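Label Your Keys Before You Need Them

I love a good hook by the back door, and ours now holds every key in the house, each with its own colored tag. If you share spare keys with a sitter, a neighbor or your child's daycare pickup person, this little job is so worth an afternoon!

Start by tipping all of them out on the table. Try each key in each lock, and tag it the moment it turns. Use a color or a number, never your street address (a lost key with an address on it is an open invitation). Write the list of what each color means on a card and keep it somewhere well away from the hooks.
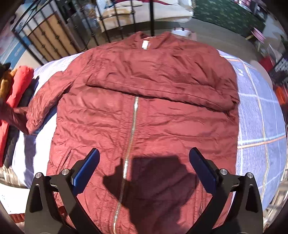

Saron Asfaw

Next, note who has a copy. I had 5 spares out in the world and could name the holders of only 3 of them, so I made some calls and swapped the lock on the side gate. It took me 7 minutes with one screwdriver, and I was so proud of myself!

Door locks like a little care too. A puff of graphite powder once a year, every January in our case, keeps the key sliding in beautifully. Skip the cooking oil, it gets gummy and collects grit.

And check those window latches while you have the screwdriver out. Two of mine only needed a quarter turn to sit snug again.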